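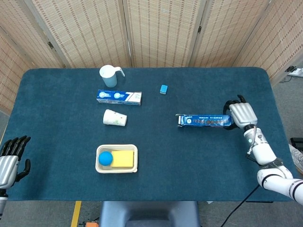

The sorting of small household goods remains, in my experience, the portion of any move most likely to be postponed. Furniture is assigned to rooms well in advance, and books are boxed by the shelf. The contents of bathroom cabinets and kitchen drawers are left until the final evening and are then packed together without any order. For the move to Grorham I resolved to proceed differently, and all such articles were to pass across one table before being assigned a place. The dark teal cloth has proved a sound choice for this purpose, as pale articles such as the measuring jug and the paper cup stand out against it at once. The folding screen behind the table separates the sorting area from the remainder of the room, which continues to be occupied by cartons.

The principle adopted was that of use. Articles were to be grouped according to the room in which they would next be required, without regard to the room from which they had come. Toothpaste is accordingly a bathroom article even when it has been stored in the hall closet. Sponges presented greater difficulty. My sister-in-law, Despina Ilie, holds that all sponges belong beneath the kitchen sink. I maintain that at least one should be kept with the bathroom supplies - a position on which we have not reached agreement.

A shallow tray with raised rims is recommended for anything that rolls. Balls, batteries and spools of thread should be placed in it as soon as they are unpacked. I neglected this in August and spent a considerable part of one evening retrieving beads from under the radiator.

Cartons that have been opened should be checked before they are set aside. Two of mine were found to contain only the printed leaflet.

The inventory at present stands at 171 entries, of which 6 remain without an assigned room. Radoslava Urban has kindly offered to take the surplus kitchen articles for her apartment on Lungu Street, and these will be set out separately once the linens have been completed.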